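Print this page | E-mail this page

Two-arm cell: parallel jaw or compliant fingers for small interlocking parts?

Posted by Lizeth Cuervo

I am trying to settle on a gripper for a bench cell with two small arms facing into a shared enclosure. The arms are bolted to a common rail at the front, and both wrists need to reach the middle of the surface, where most of the handover work takes place. The test parts are ordinary toy building blocks, plus a few awkward items of different shapes and weights: a microphone, a small card box, a chessboard.

I have two sets of fingers on loan. One is the Sterkier parallel jaw with flat rubber pads. The other is the Flelteck set, which uses the same drive but has soft ribbed fingers that wrap slightly when they close. Both fit the same wrist flange, so a change takes a few minutes and a check of the tool offset. The controller is a Wikström unit, one per arm, with a shared clock.

The task I care about is holding a block assembly with one arm and bringing the other in to take it or to work on it. With both wrists at the centre there is very little room, and the camera modules add to the bulk.

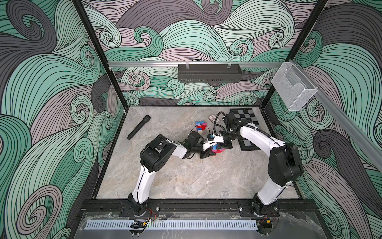
Nandia's advice, given before I had run a single trial, was to stay with flat pads for anything with square sides, as a soft finger lets the part rotate about the contact and the second arm then arrives at the wrong angle. My own results agree only in part.

I ran 80 handovers with each set, same start positions, same program, closing force left at the supplier's default. The flat pads dropped or misaligned the assembly 5 times. The soft fingers did so more often, but almost all of their failures were of one sort: the part tilted when the second gripper made contact. When I gripped low on the assembly, the tilt was much smaller. The flat pads failed in a less tidy way. Sometimes the assembly came apart at a joint, sometimes the pad edge caught on a stud and the whole thing sprang out.

On the microphone the order was reversed. The flat pads touch the round handle along two lines and it rolls between them. The soft fingers held it without trouble at any angle I tried.

What I would like to know:

Is it reasonable to fit different fingers on the two arms, or does that cause more trouble in the calibration than it saves in the grasping?

Can the tilt be reduced in the controller, or is it simply a property of the fingers?

Does the wrist camera give anything useful in the last few centimetres, when the gripper itself hides most of the part? I am close to removing it from one side to gain clearance.

Posted by railgauge

Different fingers on the two arms is fine. I have run a mixed pair for most of a year. You need a separate tool centre point for each, and you need to store it with the finger set and not with the arm. Otherwise somebody swaps the fingers and the offset stays behind. On the Wikström controllers there is a tool table for this. Give each set its own entry and load the entry at the start of the program.

The calibration itself is the ordinary one. Touch a fixed point with the closed fingertips from four directions and let the controller solve for the offset. With soft fingers use a light touch or fit a rigid dummy of the same length, as the tips bend and you will get a different answer every time. I use a dummy.

On the tilt, check your closing force first. The supplier's default is set for heavier parts than yours. With the Flelteck fingers a high force makes the ribs buckle unevenly and the part is already turned a little before the other arm gets there. I reduced mine in small steps until a block slipped under its own weight, then went back up by two steps. That removed most of it for me.

The rest is down to how the second arm arrives. If both arms are in stiff position mode, any error in height or angle has to be absorbed by something, and the softest thing in the loop is the finger. Put the receiving arm in compliance mode for the last part of the approach. Keep the holding arm stiff. If you make both compliant they drift together and the handover point wanders.

For the assembly coming apart with flat pads, grip across the joint and not beside it. The pad should cover both layers.

Posted by m_okt

just use flat pads and put a bit of heatshrink over them for the mic. works for us

Posted by Thornback

I disagree with the heatshrink. It creeps along the pad after a few hundred cycles and your closed position changes with it. A pad with a shallow V cut across the middle does the same job on round handles and leaves the flat area above and below for blocks. Ours were printed in a flexible filament and the first pair lasted 623 cycles before the edge began to lift. The second pair was glued as well as screwed and is still on.

As to the camera, I would keep it on both arms until you have looked at the recordings. You are right that the last few centimetres show mostly finger. What the wrist view does give is the state just before that, when the fingers are open and on either side of the part, and you can see whether the part sits square to them. A fixed camera over the bench has trouble with this when the two forearms cross in front of it - and with your layout they will cross a good deal.

If clearance is the real problem, turn one wrist by a quarter turn so the two camera modules no longer meet on the same side. Our usable approach angle at the centre went up to 39 degrees after that change, with no other alteration. You will have to redo the camera-to-wrist calibration if the mount has moved at all, but a pure wrist rotation does not affect it. Check the slack in the cable at the far end of travel before you run at speed.

One more point on the comparison. 80 runs from the same start position tells you about that start position. Shift the blocks by a few millimetres and turn them slightly between runs. I would expect the soft fingers to come out better than they have so far, particularly with the force reduced as railgauge describes.

Posted by Lizeth Cuervo

Thank you. The force was indeed far too high. I have lowered it on the Flelteck set and the tilt is down to a level the receiving arm can cope with in compliance mode. I have not tried the V pads yet. The quarter turn on the wrist is next, after I have found a longer cable. I will repeat the runs with varied start positions in December and add the numbers to this page.

Contact us | Copyright remains with the individual posters | Back to top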